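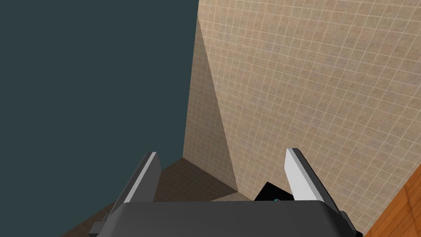 One reader on the Budmont plan wrote in to ask why last month's item on software mistakes stopped at the point where the bad release went out. "The release is the easy part to explain," the message ran. "What I want to know is why it took them 91 minutes to take it back."

The question is a fair one, and the records from the Flikeck outage give enough detail to answer it.

Flikeck sells a scheduling tool to small firms. Its settings live in one shared file, which is read by every server when it starts. An engineer changed the time limit for database calls from 600 milliseconds to 5. The intended value was 5 seconds. The field took a bare number, with no unit, and the review page showed only the new value and not the old one. Two people approved the change.

The servers picked up the new value as they restarted. Nearly every call to the database then failed, and each failed call was tried again at once, so the load on the database rose while the amount of useful work fell. Customers saw a blank calendar.

Undoing the change should have been a short job. Three things slowed it down.

First, the rollback tool signed its users in through the same database. With the database overloaded, the sign-in page did not load. The team had a second way in, but the password for it had expired in April and the alert about this had gone to a closed mailbox.

Second, the on-call engineer began with the network. An earlier fault had looked much the same from the outside, and 74 of the 91 minutes went by before anyone opened the list of recent changes.

Third, once the old value was back in the file, the servers had to be restarted in small groups. Starting all of them together would have sent the full set of waiting calls to the database in one burst.
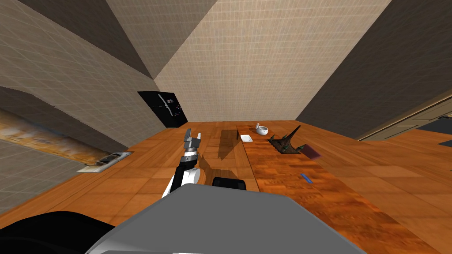 A simulated arm above a wooden table.

Flikeck has since made changes. Time limits now carry a unit in the field name, and a value that differs from the old one by more than a set factor needs a typed confirmation. The rollback tool no longer depends on the main database. Retries wait longer after each failure – a standard measure that had been on the work list for two years.

Readers who run the Arroyo or Nasteck settings modules can check for the same weakness. Open the schema, search for number fields without a unit, and compare the sign-in path of the rollback tool with that of the service it is meant to restore. If the two share a database, the tool should be tested with that database switched off.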